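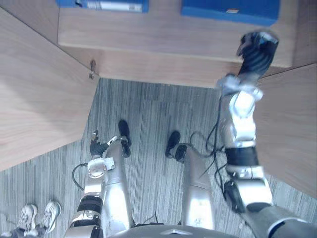

Yareli Cuevas wrote back that the gauge could not be wrong, as a gauge has no opinion, and that the error must lie in the bench mark.

I had the levelling book open when her letter came. The river gauge at Brernorham is a painted board fixed to the downstream face of the bridge. Its zero is set from a brass bolt in the church wall, 518 metres away by the footpath. Every May one of us carries the level from the bolt to the board and writes down the difference. In the years I had done it, the closing error had never passed three millimetres.

This May it was 77.

I ran the line again the next morning, with the staff held by a boy from the lock, and got 77 again. I changed the staff. I checked the collimation on the bowling green, over 50 metres, and found nothing to correct. I then wrote to Dronirville, where Cuevas keeps the records for the whole valley, and asked which of the two had moved.

Her second letter was shorter. She asked me to level from the bolt to the school step, the pump base and the sill of the Flalum warehouse, and to send her the figures without comment.

The three agreed with one another. The bolt agreed with none of them. It stood 77 millimetres low, and so did the piece of wall that held it, and so, when I put the staff on it, did the vestry floor.
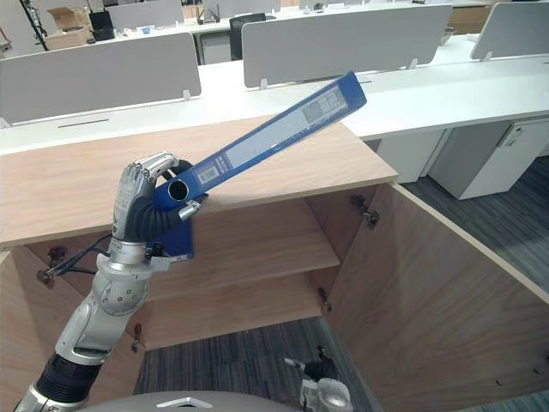
Blue lever-arch file with a white label on the spine.

The earlier returns gave no warning. I read them back as far as Hứa's time, 300 sheets, all in order and all signed. His last entry had a note beneath it in pencil: "Vestry door sticks. Planed it." The year before he had written the same.

I copied both notes on to the form, under Remarks, and gave the date of each. Then I went down to the church with a steel rule and measured the gap above the vestry door. At the hinge it was four millimetres. At the latch it was 31.

The rector asked whether he should move the choir robes. I said that I only did the levels, and that he should move them before Sunday.

Home Stories Poems Back issues Submit Contact Next story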